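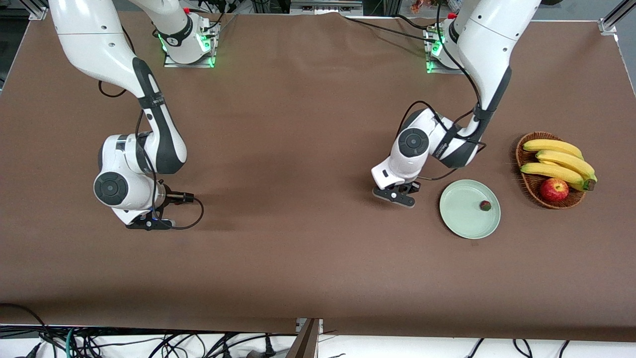
Fruit and tableware on the long table, brown paper down.

Guilan Ding buys her paper by the roll and goes through one every few weeks. It is plain brown, the smooth kind, and she lays it along the table before she does anything else. She has set tables for a living for 11 years, most of them at Farkcombe, where she teaches table laying and fruit service to people who will go on to work in cafés, clubs and function rooms.

I met her on a grey morning before her first group came in. She made tea and kept working while we talked.

"Cloth comes later," she said. "If you learn on cloth you spend the whole day straightening the cloth. Paper stays where you put it, and you can draw on it. I get them to draw around the plate with a pencil, take the plate away, then put it back tomorrow without looking at the line. Most of them are out by a thumb."

The course takes four days. The first day is only plates and fruit, at one end of the table. Students want to spread out and she won't let them.

"They see a long table and think they have to fill it. I say no, give me one place, up that end, and leave the rest. When you can do one place properly you can do twenty. If you start with twenty you'll do twenty bad ones."

She learned the trade from Yuzhen Yuan, who ran the dining room at a hotel called the Drekham and is now retired. Yuan had a rule that the fruit went down after the plate and never before it. I asked Ding why.

"She never told me. I worked it out later, or I think I did. Fruit is all different sizes. If it goes down first you start fitting the plate around the fruit, and then your plate is in the wrong spot and everybody sits crooked. She also hated apples with stickers on them. She would send the whole bowl back to the kitchen for one sticker."

Ding is less strict than her teacher on some points. She doesn't mind if the fruit is ordinary supermarket fruit, and she doesn't mind a mark on the skin. She does mind wet fruit, as it leaves rings on the paper and worse on linen.

The money side is not something she enjoys. The room had a proper refit in September, with new lights and a new floor, and her share came to 2,000 dollars. She still talks about it. The table stayed. It was too long to go out through the door in one piece, and she didn't want a different one anyway.

"Ruoxi Bai wanted me to get two short tables and push them together. I said there'd be a gap in the middle, and whatever you put down would find the gap. We went back and forth on that for a month. In the end the door decided it."

Bai looks after the bookings and takes some of the evening classes. Junhao Hao, a former student, comes in for the banquet week. He now does the tables at Clandiveo, a function centre across the river, and his biggest dinner so far was 493 seats. He told me by phone that he still lays one place first and walks away from it for a few minutes.

"You come back and see what's wrong," he said. "The plate's too close to the edge, usually. People lay the table standing up, and they forget the guest is going to be sitting down. Guilan used to make us sit in every chair. I don't have time for every chair, so I do one chair a table."

Ding laughed when I passed this on. She said one chair a table was fine for a big night, but she would want two.

I asked about her own plates. There is a shelf of Kjærgaard she bought second-hand when a restaurant closed, and she keeps those for the last day. For everything else she wants something round and plain that can be replaced.

"A pattern helps you cheat. You line up the flower with the edge of the table and think you've done it. With a plain round plate you've only got the distance to go by."

Before the group arrived she cleaned her hands, found her pencil and wrote the day's names on a card to go by the door. There were six of them. Ruoxi Meng, who is repeating the first day at her own request, was already waiting in the hall with a bag of mandarins.

"Those go down last," Ding told her, and went to put the kettle on again.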